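October, evening

Slept badly and was up before it got light. Rain until lunch. The bus from Cosgrove was late again and I walked the last stretch, so my shoes are by the heater now, stuffed with newspaper.

Spent most of the day on the colored blocks and the brown mat. 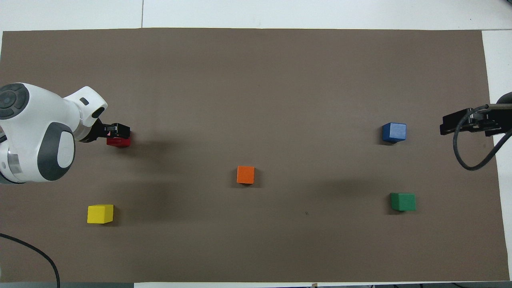
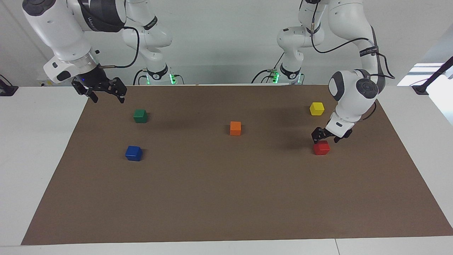 The blocks on the brown paper mat, white table. Red, yellow, orange, blue and green.

I like the brown under them. It's a dull, flat color and every block stands out on it, even the orange, which I had my doubts about. The edges of the paper are a little uneven and I would have cut it straighter, but it lies flat and that is what matters. Parviz Vahidi wants a gray one. I told him to wait until this one wears out.

He and I talked over lunch about whether small cubes are too plain. He has a set at home from Oltard with letters on the sides and offered to bring it in. I said no thanks. One color per block is easy to talk about. You say "the green one" and everybody knows which one you mean.

Soup was 3 dollars and not worth it. Read 30 pages of the Zilport book on the way home and still don't know who the uncle is.

Called Mom at 7. Her knee is better. She wants me to come out to Rultdale for a weekend and help with the gutters before it freezes. Said I would, if she borrows the long ladder from next door.

To do: a box with a lid for the blocks, more brown paper, pay the phone bill (73 dollars, up again). Bed by ten if I can manage it.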